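Bittencourt Opens Equipment Planning Service for Buyers of Robotic Hands

February

PRERKBY. Bittencourt, which supplies robotic arms and hands to small manufacturers, kitchens and training centers, has opened a planning service for customers preparing their first purchase. The service covers budgeting, site checks and a paid trial period before an order is placed. It is available now to buyers in Prerkby and Tristgate and will be extended to Butine later in the year.

Under the service, a customer brings a list of tasks to Bittencourt and receives a written equipment plan. The plan sets out which arm and hand would suit the work, what the table or bench needs, how much staff time to allow for setup, and which parts should be kept in stock. The customer owns the plan and may use it to request quotes from other suppliers.

"Most of the people who call us have a price for the arm and nothing else," said Majdi Awwad, head of customer planning at Bittencourt. "They have not priced the hand, the fingertips, the mounting or the hours somebody will spend teaching it the job. Those lines go on the sheet first now."

Tasks are tried at table height with ordinary household and shop items. Bittencourt uses common objects such as toasters and trays in the first round, so that a buyer can compare one hand with another on work that is easy to understand. Bread is part of the standard set. It is light, it crushes easily, and it has to be gripped near a hard edge, which makes it a useful check on finger width and grip surface before money is spent on either.

Fingertips are quoted as a separate item. Buyers can choose between smooth and textured surfaces, and the plan gives a replacement schedule based on the hours the customer expects to run.

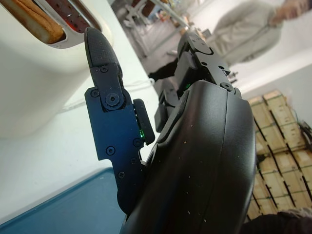

What the Service Includes

Each plan starts with a site visit of up to 2 hours. A planner measures the work surface, notes where power and cables will run, and marks the area people walk through while the equipment is in use. Storage is recorded as well, including shelves and crates that may limit the reach of an arm.

The visit is followed by a trial block of 100 hours on loaned equipment. Customers may spread the hours over several weeks. During the trial, staff keep a simple log of stops, dropped items and changes to the setup. The log goes into the final plan without editing.

A budget sheet completes the package. It has separate lines for:

Arm and controller
Hand and fingertips
Table, mounting and cable routing
Staff training
Spare parts and fasteners
Service visits in the first year
Removal or resale at the end of use

Bittencourt recommends that customers plan a first service check at 300 running hours and a full inspection of the hand at 1000. At the full inspection the joints are checked for play, screws are tightened to specification and covers are cleaned.

Leasing and Shared Purchase

Customers who do not want to buy outright can ask for a lease comparison in the same plan. The comparison uses the hours from the trial log, and it shows the point at which owning the equipment costs less than leasing it. Two or more sites may also apply together and share a hand if their schedules allow.

"We looked at a shared purchase with our second site and decided against it," said Agnese Sproģis, operations manager at a catering training center in Tristgate that used the service before its general release. "Moving the equipment would have taken a morning each time. I would have missed that if I had only been looking at the purchase price."

The center has asked for quotes on one arm and two types of hand and expects to place its order in the next budget year.

How to Apply

Applications are open to businesses, schools and training centers. Applicants should send a short list of tasks, the size of the work surface and the name of a staff member who will be present during the trial. Drawings are welcome but are not required. The planning fee is credited in full against any equipment ordered from Bittencourt within the same budget year.

Site visits in Prerkby are booked through the sales office. Customers in Tristgate should contact the service desk, which is open from 8 a.m. to 4 p.m.

About Bittencourt

Bittencourt sells, leases and services robotic arms, hands and mounting equipment. Its main office and trial room are in Prerkby, with a service desk in Tristgate.

Press contact: Majdi Awwad, Customer Planning, Bittencourt, Prerkby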